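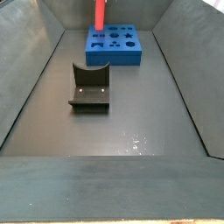
Vallum 岸基雷达站址移交前安全检查表(附检查意见)

适用范围:Vallum 站址由土建阶段转入设备联调阶段之前的现场安全核查,覆盖甲板室、发射单元基座、电力与冷却、危险品通道、周界及通信六个部分。不涉及武器系统性能验收,性能验收另按联调大纲执行。

检查单位:Hollis 工程安全处
受检单位:Durov 建设分部、Buline 电力承包段
检查人:Liliana Donati
复核人:Parviz Abbasi
检查月份:4月

结论代码:
合格:满足要求,无须处理
限改:可进入下一阶段,须在规定期限内整改
停用:整改并复查前不得使用
未检:条件不具备,另行安排

一、甲板室结构与出入口

1.1 主入口防爆门启闭正常,门框无变形
结论:合格
意见:手动与电动方式各试一次。电动关门时末段有轻微异响,已记入设备日志,不影响密闭。

1.2 应急出口自室内无钥匙可开启
结论:限改
意见:北侧应急出口推杠行程偏大,需用力下压方可脱扣。由 Durov 调整锁舌座,调整后测推力并附记录。

1.3 各层楼板孔洞盖板固定,标识清楚
结论:停用
意见:二层电缆竖井旁有3处盖板未固定,只作搁置。该区域已拉警戒带,固定完成前禁止通行。土建移交单上这一项原勾为“完成”,请 Durov 更正移交单,不要只补现场。

1.4 电缆贯穿件防火封堵
结论:限改
意见:设备间至走廊一侧封堵完整。走廊至竖井一侧,后敷设的光缆穿越处封堵料被掏开后未恢复。后续敷设一律先开动火及开孔联单,由敷设单位负责恢复。

1.5 阵面检修平台护栏及系挂点
结论:合格
意见:护栏高度、踢脚板符合图纸。系挂点有检验标牌,标牌编号与台账一致。

二、电磁辐射安全

2.1 辐射危害区边界标线与现场一致
结论:限改
意见:现场标线按旧版布置图施划,新版图中东侧边界外移。联调期间以新版为准。重新施划前用临时围栏代替,围栏不得采用金属网。

2.2 发射联锁与检修平台门禁联动
结论:未检
意见:门禁已接线,发射机侧未上电,联锁无法试验。首次上电前必须完成,列为上电放行条件。

2.3 辐射警示灯及声响装置
结论:合格
意见:警示灯逐只点亮。声响装置在冷却机组运行时于平台最远端仍可辨听。

2.4 人员随身剂量告警器配备
结论:限改
意见:到货数量满足班组需要,校准证书缺5份。无证书的告警器单独存放,不得发放。

三、发射单元基座区

本次检查时基座区内无弹药,所有项目均按空载状态核查。装填前须另行组织检查,本表结论不得沿用。

3.1 基座预埋件及锚栓
结论:合格
意见:抽查锚栓力矩标记线无错位,抽查位置见附图。

3.2 排焰通道畅通,无杂物
结论:停用
意见:通道底部存有模板料和编织袋,排水篦子被部分遮盖。清理后由安全处到场确认,不接受以照片代替。

3.3 喷淋系统管路及喷头
结论:限改
意见:管路保压合格。西侧支管两只喷头的运输护帽未取下。另外,阀门间内的阀位指示牌与系统图编号不一致,以系统图为准更换。

3.4 静电接地端子
结论:合格
意见:端子无锈蚀,测试值见附录记录页。接地卡具应挂放在端子旁的专用挂架上,检查时有一副在地面,已归位。

四、电力与冷却

4.1 主配电柜绝缘垫及操作空间
结论:合格
意见:柜前净空符合要求。请勿在柜后通道临时存放备件箱。

4.2 柴油发电机组自启动
结论:限改
意见:模拟失电后第一次启动成功,第二次试验时机组启动但切换开关未动作,手动切换后带载正常。Buline 须查明控制回路原因并重复试验,连续5次成功方可消项。

4.3 燃油日用油箱围堰
结论:限改
意见:围堰内有积水,排放阀常开。阀门应常闭并加锁,积水排放前先看有无油膜。

4.4 冷却水管路及泄漏检测
结论:合格
意见:检测绳人工触发后,值班室报警位置与实际位置相符。

4.5 上锁挂牌制度执行
结论:停用
意见:在 Buline 承包段发现一把锁对应两张工作票,其中一张已过期。该回路作业立即停止,工作票重新签发。复核时 Abbasi 补充:钥匙箱登记本与实物不符,钥匙箱由值班长统一保管,承包方不得自设第二个钥匙箱。

五、危险品运输通道

5.1 路面承载及转弯半径
结论:合格
意见:以空载运输车试行一遍,通过全部弯道,无倒车。

5.2 通道与人员集结点间距
结论:限改
意见:二号集结点设在通道一侧,位置不当。移至行政楼南侧,距通道800米,同步修改疏散图。各班组须重新签收疏散图,旧图收回。

5.3 夜间照明
结论:限改
意见:灯杆共26根,其中3根不亮,集中在桥涵段。查线路,不要先换灯具。

六、周界、消防与通信

6.1 周界围栏底部间隙
结论:合格
意见:冲沟处已加装格栅,格栅可拆部分有锁。

6.2 消防车道
结论:限改
意见:设备间东侧车道被集装箱占用半幅。集装箱属 Durov 材料组,移走后在地面标出禁停区。

6.3 灭火器配置
结论:合格
意见:设备间为气体灭火器,走廊为干粉灭火器,压力均在有效区。点检卡签字栏有代签情况,请各班组自查。

6.4 应急广播覆盖
结论:限改
意见:排焰通道内听不清。增设号筒一只,安装位置由设计确认,避开喷淋支管。

6.5 与外部医疗及消防力量的联络
结论:未检
意见:联络电话已张贴,未做呼叫试验。安排在联调首次上电之前完成,试验时需双语值班员在岗。

七、处理要求

停用项:1.3、3.2、4.5。整改单位完成后书面报请复查,复查由原检查人进行。

限改项:按各单位收到的整改单期限执行。涉及图纸变更的2.1和5.2,先发图,后施工。

未检项:2.2、6.5 均为上电放行条件,未完成不得签发上电许可。

进入设备联调阶段的许可,待停用项全部消项后由安全处签发。移交仪式的人员动线另行报批,参观人员不得进入基座区和检修平台,不因移交活动调整本表任何结论。

复核意见(Abbasi):同意上述结论。4.2 的重复试验请安排在冷却机组运行时进行,空载下的切换结果不予采信。1.4 与6.2 涉及同一通道的两个班组,整改时间错开,保证设备间始终有一条可用的疏散路线。

附录:接地测试记录页、锚栓抽查位置图、整改单签收表。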